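Scoring partial successes on a two-arm box packing task: how we do it

Posted 7 Jan 2025 by the Drenura bench team
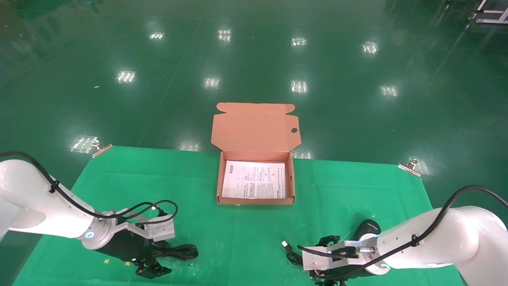

What you need before starting

A policy that already does something. Doesn't have to be good. If it never gets near the box, go back and collect more demos, staged scoring won't tell you much.

Two arms with parallel grippers, a head view, a cloth pinned down at the corners. A mailer box with a fold-over lid. A leaflet that goes in the bottom. We clip the cloth because it creeps otherwise, and the box creeps with it.

A spreadsheet or whatever. We log into Plustier, our own little run logger, but a CSV is fine. Same columns.

Background, quickly

Our packing task is long. Leaflet in, item in, lid over, tuck flap down. For most of last year we scored it pass or fail at the end, like everyone does. Problem: with a long task and a young policy nearly everything is a fail, and two policies that fail in totally different places get the same number. We spent weeks comparing noise.

So now every run gets a stage score as well as pass/fail. The write-up of how to set that up is below. Most of it applies to any task with a fixed order. If your task can be done in any order see the note near the end.

Step 1. Write the stages down before you run anything

On paper, agreed, dated. Not after you've seen the rollouts. We made that mistake with Denex (our first policy family) and ended up with stages that happened to flatter it.

Ours:

Stage A, leaflet is lying flat inside the base.
Stage B, item is on top of the leaflet, nothing sticking up over the walls.
Stage C, lid has come over and is resting on the base.
Stage D, flap is tucked. Lid stays shut when both grippers let go.

Each stage is a state of the box, not a movement of the arm. Important. "Robot attempts to grasp lid" is not a stage. You'll argue over it for an hour. "Lid is resting on the base" you can settle from a single still.

Step 2. Write the ugly cases next to each stage

Do this per stage, two or three lines each. Ones that have bitten us:

Leaflet in but one corner up against the wall. We call it flat if the lid could close without creasing it. Otherwise no.
Item in the box but on its end. Fails B.
Lid over but bouncing back open a bit. Passes C if any part of the lid edge touches the base when the arms stop moving. Generous, but everyone scores it the same way.
One ear of the lid outside the wall. Passes C, fails D.
Flap tucked and then pulled out again by the same gripper. Score the end state. Add a note.

You will find more. Add them, but re-score the old runs when you do. All of them. Boring but otherwise your January numbers and your September numbers are not the same measurement.

Step 3. Fix the start positions

Tape is ugly in the camera view and the policy will learn it, so we don't tape. We keep a set of saved start stills and overlay them on the live head view at half opacity. Shift the box till it lines up. Takes seconds once you're used to it.

Things to keep the same for every run in a comparison:

- lid fully open at the start, standing up behind the base
- box orientation (pick one, stick to it)
- cloth. Creases are ok, a different cloth is not
- lights. Glossy floors behind the bench throw the ceiling lights back at the camera, and if someone switches half of them off the background changes completely
- arm home pose
- where the spare cable lies

The last one sounds daft. A bit of cable in a new spot by the gripper was enough to upset one of our Chien checkpoints, it hovered and never came down. Coil it, put it in the same place, check it in the overlay as well.

Things to vary on purpose: box position within a patch, box angle by a small amount, which item. Draw these up in advance as a list and use the same list for every policy. Don't place by eye between runs. People go easy on the policy they like, me included.

Step 4. Start from the middle too

This is the part that made the biggest difference and it's the part people skip.

Full runs tell you about stage A a lot and stage D hardly ever, as few runs get that far. So we also do mid-starts. Set the box up by hand as if the earlier stages had gone well, then let the policy go from there. Leaflet already flat in the base, lid open, arms at home: that's a start from B. Leaflet and item in: start from C. And so on.

Now you have a success rate for each stage on its own. Call it the conditional rate.

Caution. A hand-set state is tidier than anything the robot leaves behind. So the conditional rates will look better than real life. We handle it like this:

1. Run the mid-starts from tidy states.
2. Pull end-of-stage stills from real full runs, pick the messy ones.
3. Rebuild those by hand and run mid-starts from them too.
4. Report both, tidy and messy, side by side.

The gap between tidy and messy turned out to be the most useful number in the whole thing for us. Large gap = the policy can do the move but can't cope with its own leftovers. More demos of the clean move won't fix that. Demos starting from bad states might.

Step 5. How many runs

We do 100 full runs per policy for anything that's going in a report. For a quick look in the morning, fewer, and nobody is allowed to quote it afterwards.

Mid-starts need fewer than you'd fear, we split up to 200 of them across the stages and the tidy/messy sets. Put more where the two policies disagree.

Interleave. Don't run all of policy one and then all of policy two. Grippers warm up, pads wear, boxes go soft at the fold. Shuffle the order and have the script pick, so whoever is resetting the bench doesnt know which one is live. Swap the box out on a schedule. A tired lid folds much more easily than a new one and will give you free points at stage C.

Step 6. Scoring

Score from saved stills, one at the end of each stage attempt plus the final one. Not live. Live scoring drifts by lunch.

2 people score each run separately. Compare after. Where they differ, look at the stage sheet, settle it, and if the sheet doesn't cover it then the sheet is wrong, go back to Step 2.

Columns we keep:

run id
policy id (hidden from scorers)
start type (full / B / C / D, tidy / messy)
start still used
highest stage reached
end state passes D, y/n
time to end
human stop, y/n
note

Human stop always gets its own column. A run stopped for safety is not the same as a run that timed out. If you lump them you can't pull them apart later. We count a stop as reaching whatever stage it had cleanly finished, nothing beyond.

Step 7. Reporting

Give the pass/fail rate first. Still what people want and still the honest headline. Then the per-stage conditional rates, tidy and messy. Then the count of human stops.

Don't average the stage scores into one number. Tempting. We did it for a bit. Going from C to D is much harder than going from none to A and an average hides that completely. Policy gets a bit quicker at the leaflet, number goes up, nothing real has changed at the lid.

Put intervals on the rates. Bootstrap over runs is fine. If the intervals overlap a lot, say so and move on.

What it showed us

Short version, as this is meant to be a how-to. On pass/fail Denex and Chien looked the same, both poor. Stage scores split them straight away. Denex lost most of its runs at A, the leaflet: gripper pinching too deep and lifting a corner. Once the leaflet was in it was decent. Chien was fine with the leaflet and fell apart at the lid, where both arms have to move together.

So we collected 146 extra demos, all of them starting from messy C states, and trained Chien on those plus the old set. Lid stage improved and the tidy/messy gap shrank. Stage A didn't move, as you'd hope. Without the stage numbers we'd have collected full-length demos, most of that time going on the bit it could already do.

One lab, one bench, one task. Don't read too much into it.

Things that go wrong

Scores jump overnight. Check the box batch and the lights, then the head camera mount. It's usually the mount.

Scorers disagree on B all the time. Your walls are low and the item is tall. Change the item or rewrite the stage in terms of "lid could close".

Mid-starts fail straight away, arm just sits there. The policy has probably never seen that state with the arms at home. Try starting with the arms where they'd be after the earlier stage. Note it in the log and do it for every policy in the comparison.

Policy skips a stage. Chien sometimes went for the lid with no item in. Highest stage reached is then A, even if the lid ends up shut. Order matters in our task so we're strict on it.

Any-order tasks

If order doesn't matter, drop "highest stage" and use a checklist, one y/n per item. Mid-starts still work, you just have more possible middles. Pick the ones that turn up in real runs and ignore the rest.

Stage sheet template and the overlay script are in the Plustier folder on the group drive. Outside people, email and we'll send them over. The script assumes a single head camera, wrist views not supported yet.

Contact: Drenura bench team | © 2025 Drenura | Back to top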